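Household Tips, Mostly Tested
Knobs, dials and sliders: what's worth doing and what isn't

Every spring somebody forwards me a list of "miracle" fixes for stiff knobs and scratchy controls, and every spring about half of it is nonsense. I keep an old stove, two space heaters and a workshop fan running on parts that were never meant to last, so I've had reason to try most of it. My opinions follow. Unplug whatever you're working on first.

A round selector with a pointer, then a board with numbered sliders:
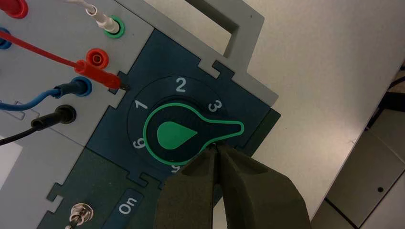
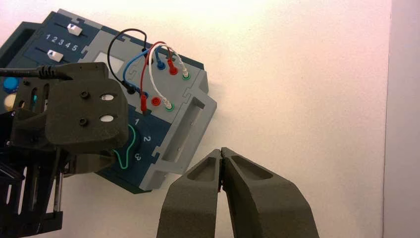

Getting a stuck knob off

The lists say to pry it with a butter knife. I've seen the results on Indrek Juška's stove, which has a gouge next to every burner. Slip a thin dish towel or a shoelace behind the knob, cross the ends and pull straight toward you. Check for a set screw before you pull at all. If there is one, no amount of tugging is going to help you.

Some knobs have a metal spring clip inside. It will fall out and roll under something, so put a tray down.

Cleaning the knob

Warm water and dish soap. That's it for plastic. I've read that you should soak knobs overnight in vinegar, and I did that once with a set from an Ultarberg heater. They came out no cleaner than the ones I'd washed in the sink, and they smelled like pickles until April.

Skip the abrasive pads if the numbers are printed on. Skip the magic sponge too – it's a very fine abrasive, whatever the box says. An old toothbrush gets into the grooves fine.

Scratchy sliders

A volume or dimmer slider that crackles usually has dust in the slot. The popular advice is to squirt general-purpose oil in there. Please don't. Oil holds on to dust, and you'll be back in a month with a worse one. Use contact cleaner labeled safe for plastics, a short burst, then run the slider end to end 40 times and let it dry before you plug anything in.

In-ho Tak swears by blowing on it. I remain unconvinced.

Marking your settings

This one I'll admit is useful. If you always want the heater at 4, put a dot of nail polish on the panel beside the number. Paint pens rubbed off within a few weeks on mine. Stickers curl up near heat and leave glue behind.

Replacement knobs

"Universal" knobs fit nothing I own. Measure the shaft and note whether it's round, splined or flat on one side before you order. I bought a Trotesari set that came with four adapters, and the one I needed wobbled. A plain Sutcliffe knob with a set screw cost less and has stayed put.

Claims on the package

One switch I bought promised over 3,000 turns. Fine, but under what conditions? Mine sits above a frying pan. If a control feels loose, gets hot or skips positions, stop using it and have it looked at. Cleaning won't fix a worn-out switch, and neither will baking soda.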